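Ticket: hand gripper drops closed / no release at sink station
Product: Dekker hand-held gripper, gray shell, rubber funnel mouth
Site: Flalier test room, wash counter
Opened: January 4, 2021
Status: OPEN, waiting on part
Priority: high (safety, see below)

Problem

Gripper closes fine, won't open again. Trigger let go, fingers stay put. Happens at the sink station mostly, a couple times at the long table too. Object stays clamped until power is pulled. One operator got a fingertip pinched trying to work a soap dish loose by hand. No injury, red mark, gone by lunch. Still logging it as a safety matter, release is supposed to be automatic on trigger up.

Setup when it fails

Tool on firmware from September. Cosus logger running, writing finger position and motor current. Task is the counter routine: pick up soap, put back, pick up spray bottle, put back, wipe faucet. Fails on soap more than on bottle. No failures yet with the tool on the bench and nobody holding it, so can't repro cold.

What I tried

1. Power cycle. Clears it every time, comes back inside 60 minutes.

2. Swapped the cable. Same. Old cable is fine, put it back in the drawer.

3. Recalibrated finger zero. Bought us one clean morning. Then stuck again on the bar of soap, so prob not zero drift.

4. Turned grip force down from 60 to 50. Fewer jams but it drops the spray bottle now. Not a fix. Put it back to 60.

5. Pulled the log for 13 stuck events. Current stays high after trigger up in 8 of them. In the rest the current goes to nothing and the fingers still don't move. So could be two faults, one in the trigger read and one mechanical. Annoying.

6. Cleaned the finger tracks. Swabs came out with a white film, smells like soap. Might be the mechanical half. Ran dry afterward, no change for the first hour, then one jam with current at zero.

7. Back to the counter with the tool in hand to go through the routine slow, one object at a time, logger on. Approach from the far side of the room end so the cable isn't pulled tight.

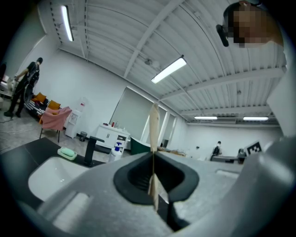
8. Slow run result: soap ok, bottle ok, then stuck on second soap pick. Current high. Trigger switch read as pressed for the whole time after I let go, checked in the log twice. So the switch is at least one of teh causes.

9. Opened the handle. Switch lever feels gummy, slow to come back – you can hear the click late. Wiped it, better for now. Don't trust it.

Until fixed

Don't pull objects out of the fingers by hand. Power off first, wait for the fingers to go slack, then take it out. If they don't go slack leave it and bring the whole tool to the bench. Keep soap picks off the list, bottle and faucet only.

Next

Replacement switch ordered from Dollness, they list it as in stock. Asked if there's a sealed version, no answer yet. Want a timeout in firmware too – if current is high and fingers haven't moved, cut it, dont wait for the switch. Sent that to Dekker support with the logs attached.

Will also take the finger tracks fully apart when the switch goes in, for the zero current jams. Not closing this untill both are explained.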